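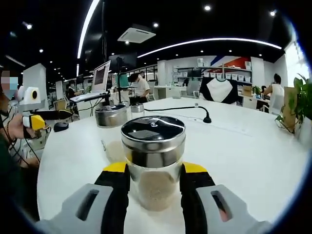 Relatório intercalar ao financiador

Projeto: Clube de Manipulação Robótica da Escola Eskola, segundo período de atividade
Apresentado por: coordenação do clube
Data: 12 de setembro de 2021

1. Ponto de situação

O clube concluiu a montagem do posto de trabalho e entrou na fase de recolha de demonstrações. Os alunos trabalham com pinças manuais de dois dedos, que seguram na mão e com as quais executam as tarefas que o braço deverá depois aprender. O plano aprovado em janeiro previa três grupos de tarefas: recipientes fechados, objetos de secretária e arrumação. O primeiro está em curso, o segundo começou há poucas semanas e o terceiro ainda não arrancou.

A tarefa principal do primeiro grupo consiste em pegar num frasco de vidro com tampa metálica, deslocá-lo sobre a mesa branca e pousá-lo direito. Os frascos contêm material granulado bege, e o nível varia de um para outro. A escolha foi dos alunos. Queriam um objeto que escorregasse um pouco, que mudasse de peso e que refletisse luz, três dificuldades que não apareciam nos blocos de espuma usados no início.

2. Atividades realizadas

As sessões decorrem depois das aulas, na sala cedida pela Ullwood. Cada sessão começa com a verificação dos dedos das pinças e da bateria, passa à gravação e termina com a revisão no computador. Quem grava não revê o próprio trabalho; essa regra foi proposta pelos alunos mais velhos e tem sido cumprida.

O objetivo para este período era de 2000 demonstrações válidas na tarefa dos frascos. O objetivo foi atingido. Ficaram de fora 200 gravações, rejeitadas na revisão por uma de duas razões: o frasco foi pousado inclinado ou a mão do operador entrou à frente da câmara durante a pega. As gravações rejeitadas foram guardadas à parte, com o motivo anotado, e servem de material de treino para os alunos novos.

Nas últimas sessões passámos a gravar com outros objetos em cima da mesa, entre eles um rato de computador e um microfone de haste flexível. O cabo fino do microfone revelou-se mais incómodo do que o próprio microfone, porque fica no caminho quando se arrasta um frasco. Os alunos discutiram se deviam prendê-lo com fita. Decidiram deixá-lo solto e mudar-lhe a posição entre gravações.

Toivo Ruotsalainen orientou a parte de programação. Sob a sua orientação, o grupo escreveu um pequeno programa que ordena as gravações por tarefa e assinala as que têm duração fora do normal. O programa tem falhas conhecidas com nomes de ficheiro acentuados, que os alunos ficaram de corrigir.

3. Dificuldades

A tampa dos frascos reflete as luzes do teto, e nas primeiras tentativas o modelo de localização confundia os reflexos com o contorno do objeto. Experimentámos gravar com parte da iluminação desligada, sem melhoria que justificasse a mudança. A solução adotada foi variar a posição dos frascos e a hora das sessões, para que o modelo veja reflexos diferentes. Os resultados nos frascos da frente são bons. Quando um frasco fica parcialmente tapado por outro, o erro continua elevado.

A segunda dificuldade foi o desgaste das almofadas interiores dos dedos. O fornecedor, Cesby, demorou na entrega das peças de substituição e perdemos várias sessões com uma das pinças parada. Temos agora um conjunto de reserva na sala.

Houve também problemas de assiduidade a seguir às férias – sobretudo entre os alunos que vêm de Nuddale, que dependem do último autocarro. As sessões passaram a terminar mais cedo e a presença voltou ao nível anterior. Perdeu-se com isso algum tempo de revisão, que alguns alunos compensam em casa.

4. Execução orçamental

As despesas com equipamento mantiveram-se dentro do previsto. As almofadas de substituição não constavam do orçamento inicial e foram pagas com a verba de consumíveis, que ficou por isso quase esgotada. Pedimos autorização para transferir para essa rubrica o saldo de deslocações, que não foi utilizado. As faturas seguem em anexo separado.

5. Próximo período

– Concluir o grupo de objetos de secretária, começando pelo rato.
– Repetir a tarefa dos frascos com vários recipientes próximos uns dos outros, para reduzir o erro nos casos de oclusão.
– Treinar uma primeira política com as demonstrações válidas e testá-la no braço, a velocidade reduzida e sempre com um adulto junto ao botão de paragem.
– Corrigir o programa de ordenação e escrever as instruções de utilização.
– Preparar a demonstração aberta às famílias.

O grupo de arrumação só arranca depois do primeiro teste no braço. Se o teste se atrasar, preferimos reduzir o número de tarefas desse grupo a encurtar a revisão – os alunos foram consultados e concordam.

Solicitamos resposta ao pedido de transferência de verba antes da próxima encomenda de almofadas.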